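Cuaderno del equipo de movilidad, oficina de Kinport
8 de agosto de 2026

Sigo con el expediente Okoro. Lo escribo en español porque Rakiya Briggs me pidió que todo el cuaderno esté en una sola lengua, y además me sirve de práctica. Si encontráis errores, corregidlos con lápiz, por favor.

Estado de la mañana: la solicitud de renovación está preparada pero no presentada. Falta el contrato firmado por las dos partes. El que tenemos lleva solamente la firma de la empresa, y en la página cuatro el salario aparece en bruto anual, mientras que el formulario lo pide mensual. He hecho la división y no coincide con las nóminas, hay una diferencia pequeña que viene del plus de transporte. He escrito a la empresa para preguntar si el plus es fijo. Si es fijo, se suma. Si depende de los días trabajados, lo dejamos fuera y ponemos una nota.

El permiso actual caduca dentro de 29 días. No es mucho, pero tampoco es urgente si el contrato llega esta semana. En mayo tuvimos un caso con menos margen y salió bien, aunque no quiero repetir aquellos días.

Tasa: 384 por el titular. Por la esposa todavía no sé si se paga aparte o si entra en la misma solicitud. En el expediente de Skolidberg se pagó aparte, pero allí ella había entrado más tarde y tenía su propia tarjeta. Preguntar a Rakiya.

Traducciones. El certificado de matrimonio lo tradujo una persona jurada, correcto. El título universitario no: es una traducción simple, con sello de la universidad, y el cliente pensaba que el sello era suficiente. Le he explicado que el sello confirma el original y que la traducción es otro asunto. Lo ha comprendido, creo. Me ha enviado el original escaneado, y la última página salió torcida y sin el número de registro. Pedido otra vez.

Nota sobre los nombres: en el pasaporte viejo el segundo apellido va con guion y en el nuevo va sin guion. Usamos el pasaporte nuevo en todos los papeles. En la carta de la empresa todavía está el guion. Hay que cambiarla antes de presentar, no después.
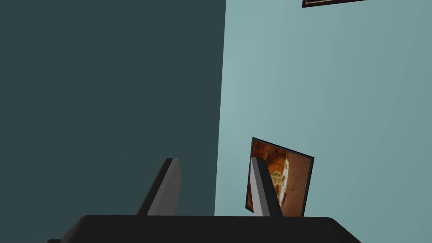 ¿Puede el trabajador viajar mientras la renovación está en trámite?

Mientras la tarjeta antigua siga vigente, viaja con ella sin problema; si ya ha caducado, necesita pedir primero una autorización de regreso y esperar a tenerla en la mano antes de comprar el billete.

Copio lo anterior aquí porque lo preguntaron tres clientes seguidos y cada vez lo busco en los correos. Okoro quiere visitar a su madre en septiembre. Le he recomendado que no cierre las fechas hasta tener el resguardo de presentación.

Expediente Brekville. Son 13 personas, todas de la misma empresa, que se trasladan en dos grupos. El primer grupo tiene los contratos completos. Del segundo faltan los seguros médicos. La responsable de personal propone un seguro colectivo, y a mí me parece buena idea, pero la póliza que mandó tiene copago y con copago nos la van a devolver. Le he pedido una versión sin copago. La diferencia de precio la tiene que ver ella con la aseguradora, nosotros en eso no entramos.

He cambiado también el orden de la carpeta compartida. Antes estaba por fecha de entrada y ahora está por fecha de caducidad, lo que caduca antes está arriba. Los expedientes cerrados están en la subcarpeta con la letra Z. No borréis nada de la Z, que todavía me falta comprobar las facturas de tres de ellos.

La factura 1788 está mal emitida: puse el domicilio antiguo del cliente. Hay que anularla y hacer otra con fecha nueva. No sé si la anulación la hago yo o la hace contabilidad. La última vez la hice yo y me dijeron después que no correspondía. Dejo el papel en la bandeja azul.

Por la tarde, llamada con la oficina de extranjería. Estuve mucho tiempo en espera y al final me atendió una persona amable que me confirmó dos cosas. Primera, que el certificado de antecedentes tiene que estar vigente el día de la presentación, y no el día de la cita. Segunda, que aceptan la firma electrónica de la empresa si el archivo no ha sido impreso y escaneado de nuevo. Esto último explica, me parece, la devolución de Skolidberg: el documento que presentamos era un escaneo de la copia impresa, y la firma allí ya no se puede verificar. Voy a pedir el archivo original.

Rakiya no está de acuerdo del todo. Ella piensa que lo devolvieron por la categoría del puesto, que en el contrato dice «técnico» y en la memoria dice «especialista». Puede ser que las dos razones sean ciertas. Corregimos las dos y presentamos de nuevo.

Pendiente:
contrato Okoro con las dos firmas
última página del título, con número de registro
carta de la empresa sin guion
tasa de la esposa, preguntar
póliza Brekville sin copago
factura 1788, quién la anula
archivo original de Skolidberg

Añadido a última hora: la empresa de Okoro contestó. El plus es fijo, entonces se suma, y ahora la cifra mensual coincide con las nóminas. El contrato lo firma él mañana y lo manda por la mañana.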